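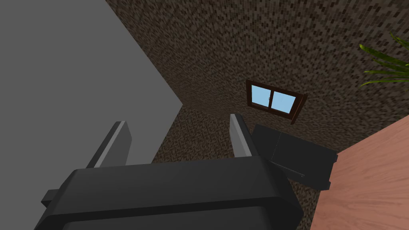
# Tronstead 탕비실 시뮬레이션 데이터 (손목 시점)

Raston 사옥의 공용 주방 정리 업무를 로봇 팔로 일부 옮기기 전에 쓴 시뮬레이션 기록입니다. 실제 촬영본은 들어 있지 않으며 모든 프레임이 렌더링입니다. 관리는 시설운영팀에서 하고, 문의는 Emília Šimko에게 하면 됩니다.

## 배경

Raston 사옥에는 층마다 작은 주방이 있습니다. 컵과 그릇을 모으고 조리대를 비우는 일은 지금까지 Agbayani 소속 미화 담당자 8명이 나눠서 해 왔습니다. 오후 근무조는 이 일에 하루 두 시간 가까이를 씁니다. 회사는 1월부터 두 개 층에서 이 작업의 일부를 로봇 팔에 맡겨 보기로 했습니다. 제어 소프트웨어는 Idico가 공급합니다.

이 데이터는 장비 도입 전에 정책 모델을 학습시키고, 현장 담당자에게 동작을 미리 보여 주려고 만들었습니다.

## 구성

| 항목 | 내용 |
|---|---|
| 작업 종류 | 23 |
| 시점 | 손목, 고정 |
| 형식 | 영상, 관절 값, 그리퍼 개폐 값 |
| 작업 지시문 | 한국어, 영어 |

- `episodes/` 에피소드별 영상과 관절 값
- `tasks.csv` 작업 지시문과 분류
- `notes/` 현장 담당자 의견 (이름 삭제)
- `splits/` 학습용, 검증용 목록

손목 시점에는 그리퍼 몸체와 두 손가락이 늘 크게 잡힙니다. 팔 자세에 따라 화면이 많이 기울고, 작업대보다 벽과 창문이 더 넓게 나오는 구간도 있습니다. 이런 구간을 지우면 관절 값과 시간이 어긋나므로 그대로 두었습니다. 물체 인식만 학습할 때는 고정 시점을 쓰는 편이 낫습니다.

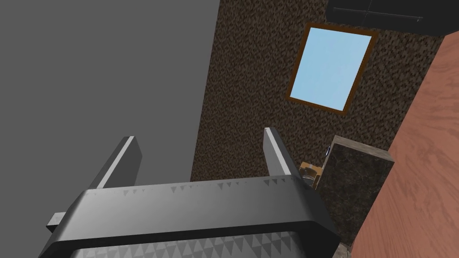
그리퍼가 비어 있는 프레임도 학습에 포함됩니다. 개폐 값만으로는 물체를 쥐었는지 알 수 없으니 `grasp` 열을 함께 확인하십시오. 이 열은 시뮬레이터의 접촉 정보에서 자동으로 뽑은 값이고, 얇은 물체에서는 틀리는 경우가 있습니다.

## 업무가 어떻게 바뀌는가

`tasks.csv`의 `owner` 열은 작업을 로봇, 사람, 공동으로 나눕니다. 초안은 Idico가 작성했고, 미화 담당자 면담 뒤에 12개 항목을 고쳤습니다.

- 깨진 그릇과 칼은 모두 사람이 맡습니다.
- 음식물이 남은 그릇은 사람이 비운 다음 로봇이 옮깁니다.
- 로봇이 멈췄을 때 다시 켜는 일은 공동으로 분류했습니다. 초안에는 아예 빠져 있던 작업입니다.

오후조의 Rommel Estrella는 면담에서 옮기는 일이 줄어도 장비를 지켜보는 시간이 생긴다고 지적했습니다. 그 뒤로 대기와 감시 시간도 근무 시간표에 따로 적습니다. 시범 기간에는 인원과 계약 시간을 줄이지 않기로 Agbayani와 합의했습니다. 그 이후는 아직 정해지지 않았습니다.

## 한계

- 벽, 상판, 나무 표면에 반복 텍스처를 썼고 조명이 고릅니다. 실제 주방의 반사와 그림자는 반영하지 못합니다.
- 사람이 함께 움직이는 상황이 없습니다. 점심시간 운용의 근거로 쓰지 마십시오.
- 작업 시간은 시뮬레이터 기준입니다. 근무 인원 산정이나 개인 평가에 사용할 수 없습니다.

## 사용 조건

Raston, Idico, Agbayani 내부에서만 사용합니다. `notes/`를 외부 발표에 인용하려면 시설운영팀과 담당자 본인의 동의를 모두 받아야 합니다. 오류는 에피소드 번호와 시각을 적어 저장소 이슈로 올려 주십시오.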